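Equipment Planner (fixed term, nine months)
Kandar Kitchens, Ledura site
Posted August 9, 2018

We are a contract caterer with one robot arm on trial in software, a second on a quote, and a spreadsheet that three departments have each coloured in differently. We would like somebody to own the spreadsheet.

The job is to plan what we buy for the new preparation kitchen, in what order, and with whose money. You will start in October. The first quote, from Isum, is for 3624 pounds and covers a gripper, fingers and a cable. The second, from Chung, is for 2575 pounds and leaves out the cable. Working out which of these is cheaper will be your first week.

Layouts get tried in simulation before anyone signs an order. You needn't build the models yourself, but you should be able to look at one and ask awkward things about reach, worktop space and where the coffee machine is meant to go.

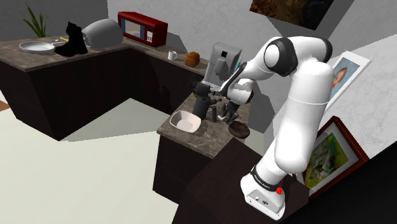

Do I need an engineering degree?
A background in purchasing, kitchen fitting or plant maintenance will do just as well, provided you can read a data sheet and stay suspicious of it.

You will also:
Keep a running list of spares, service visits and licences, with dates.
Talk to the cooks before the order goes in. They have views.
Write a two-page case for each purchase over our small-spend limit. Finance reads the first page.
Tell suppliers no, politely, and then again by email.

We'd like you to have run an equipment budget before, of any size, and to have been wrong about one at least once. Experience with robots is welcome. Experience with delivery bays, door widths and three-phase power is more welcome — the last oven spent a weekend in the car park.

The post is four days a week, mostly on site, with a desk near the cold store (bring a jumper). Lunch is free and usually good. Salary depends on experience and will be discussed at first interview.

To apply, send a CV and one page on a piece of equipment you wish your employer had not bought. Please leave out the employer's name. Applications go to the Ledura site office, marked "Planner", and we reply to all of them, though seldom quickly.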